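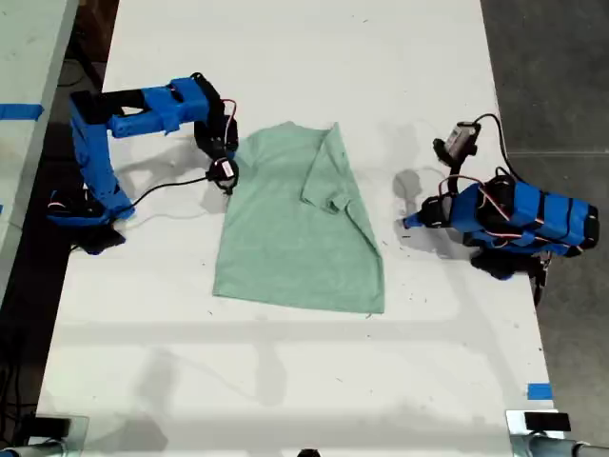

3.2 Water hardness and the taste of filter coffee

The second part of the study asked whether people who drink filter coffee every day can taste a difference between cups made with hard and soft water, and whether they prefer one over the other. The brewing method, the coffee, the paper filters and the ratio of coffee to water were the same as in Section 3.1. Only the water changed.

We used nine waters. Two came straight from the tap, one in Bostcombe, where the supply is drawn from chalk, and one in Atancombe, where it comes from an upland reservoir and is very soft. The other seven were made up in the lab from distilled water and food-grade mineral salts. Four of these differed in total hardness only, with bicarbonate held at the same level. The remaining three had a fixed hardness of 80 mg/L, expressed as calcium carbonate, and differed in bicarbonate.

The coffee was a washed medium roast supplied by Mavromatis in a single batch. It was divided into sealed bags on arrival, frozen, and thawed overnight before each session. Grinding was done immediately before brewing. Brewed coffee was moved to preheated flasks and served in plain white cups marked with a random code.

Tasting was carried out by 62 adults from Matalport and the surrounding villages, all of whom drank at least one cup of filter coffee a day. None had been trained as tasters. Sessions started at 10 a.m., and panelists were asked not to eat or drink anything except water for an hour before they arrived. Each cup was scored for sourness, bitterness, body and overall liking on an unmarked line scale. After cups with a missing score were removed, 1,701 cups remained for analysis. Serving order was balanced across the panel, and the model included panelist and session as random effects.

Hardness on its own had a smaller effect than we expected. Scores for body rose slightly from the softest to the hardest of the four waters in the hardness series, but the scores for sourness and bitterness overlapped at every step. Overall liking was flat across the series except at the hard end, where it dropped. Several panelists used the comment box to describe the cup made with the hardest water as dull or chalky. Others gave the same cup their highest mark of the day. Because the comments were optional, and most people left them blank, we have not tried to code them.

Bicarbonate mattered much more. As it went up, sourness scores went down, and this was the clearest pattern in the data. Liking was highest at the middle level. At the low level, panelists who take milk in their coffee at home tended to mark the cup down, while those who drink it black did not. All cups were served black, so this may reflect habit more than anything in the cup. At the high level both groups gave low marks, and the word "flat" came up in the comments from both.

The two tap waters fitted this picture fairly well. The Bostcombe water is high in both hardness and bicarbonate, and its scores sat close to those of the high bicarbonate water made in the lab. The Atancombe water produced the sourest cup of the whole set. Moschos reported a similar result for espresso in an earlier trial with a smaller panel, although the gap between waters was narrower there. Espresso uses much less water for each gram of coffee, so the bicarbonate in it has more acid to work against - this alone would be enough to account for the narrower gap.

One result does not fit. The water with the lowest hardness and the standard bicarbonate level was scored as more bitter in the first two sessions than in any later session. We checked the grinder setting and the brewing log and found no fault in either. The bag used for those sessions had been thawed on the same schedule as the others. Removing the two sessions does not change the order of the waters on any scale, and we have left them in.

We also looked at whether people preferred the water they were used to. Panelists gave the main source of their drinking water when they signed up, and Stamatopoulos grouped the answers into hard tap, soft tap and bottled or filtered. There was no sign that the hard tap group liked the harder waters more. The bottled or filtered group was too small and too mixed to say anything useful about it.

There are some limits to these findings. A single coffee was used, and a darker roast, which has less acid to begin with, would probably respond less to bicarbonate. The tap waters were collected in November and their mineral content may differ at other times of the year, mainly in Atancombe, where the reservoir level changes a good deal between seasons. We did not measure the acidity of the brewed coffee directly. The cups were also tasted within a few minutes of brewing, and people who keep a pot warm through the morning may find a different balance.

Section 3.3 takes the three waters at 80 mg/L and repeats the tasting with cold brewed coffee.

Figure 1. A mint-green T-shirt, partly folded, between two blue robot arms on a white tabletop.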